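Skip to content
Home Notes Bench log Archive About Contact

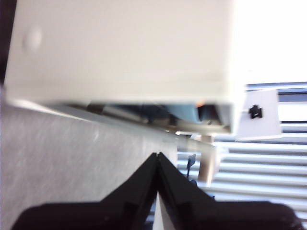 Pavdale, August

The question I get by email more than any other is whether a machine can do kitchen chores yet. My answer is that it depends on how you cut up the chore. "Heat up some food" is one line on a shopping site and a long string of contact problems on a bench. A gripper coming in close to an appliance has to deal with a big pale surface that offers almost no texture, a dark gap underneath it, and two fingertips that block a good part of the wrist view. Add blur from the arm's own motion and the depth estimate gets poor just where you want it to be good.

I keep a log of chore attempts under the name Clirkis. It started as a spreadsheet and is now a worse spreadsheet. It holds 453 attempts at kitchen tasks, each tagged with the step where the attempt ended. I don't log a score for style. Either the step was completed within the time limit or it wasn't.

The largest single group, 91 entries, ended at a door or a drawer. Hinged doors are a constraint problem: the handle travels on an arc, and a position controller that is a little wrong about the arc pushes against the hinge. Compliance control fixes most of this. What it does not fix is the approach, when the fingers have to get behind a thin edge they can no longer see.

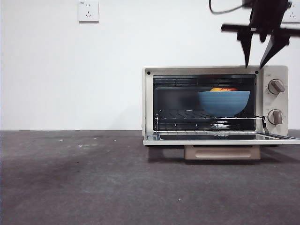
Toaster ovens are a good test because they pack several hard steps into a small volume. The door drops down and becomes an obstacle in the approach path. The opening is low and wide, so a gripper that hangs from above has to turn or come in flat. With the bowl on the right side of the wire rack and a round piece of fruit showing over its rim, there is also a side wall to keep clear of on the way in or out, and the load can roll. Then come the knobs. Two round ones with raised grips are better than a touch panel, as two fingers can close on a bar and turn it, but the wrist needs the range to finish the turn without letting go.

My time limit is 13 minutes for a full heating task, door to door. A person needs a small part of that, not counting the heating. I picked the number because it was long enough that most failures were real failures and not the clock running out.

Shop-floor work is a different case. The line at the Rurholm plant where I used to work ran a pick-and-place cell with 2000 parts per shift, and it was boring, as it should be. But every part arrived in a fixture, in the same pose, under the same lights. Put the same arm in front of blinds on a bright afternoon and the exposure alone will cost you a week.

So my current position: single steps, yes, with a known appliance and some patience. Whole chores in a kitchen the system has not been set up for, no. I would pay for a machine that only unloaded the dishwasher. I would not pay for one that needed me to stand next to it — and for now I would be standing next to it.

Next on the list is knob turning with a softer fingertip pad. I have two materials to try and will post the torque numbers when I have them.

Recent posts
Why drawers are harder than doors
Wrist camera exposure, part 2
Clirkis log format, revised
A cheap force sensor from the Park Street surplus store

This site uses cookies to remember your settings. Accept Decline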